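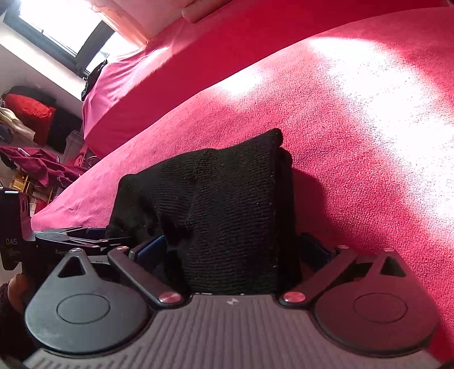 Calville today released version 2 of Fevby, its grasp planning software for soft household goods. The update estimates how a garment will fold before the fingers close. A black knitted sock held upright between two fingers, its top creased and leaning, is the kind of shape the planner now models. Fevby was tuned on 800 recorded grasps. 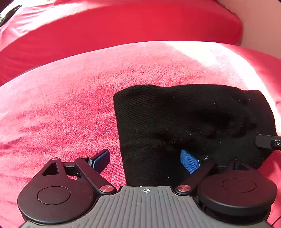 Does Fevby need a new controller? Current Drelden controllers will run it after a software update.

The planner returns a grasp in 82 milliseconds and shares its log format with Yuen,

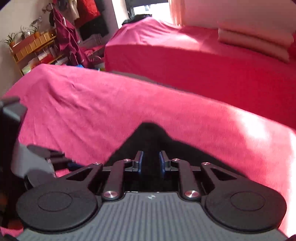 the company's labeling tool, which has been available to customers since May.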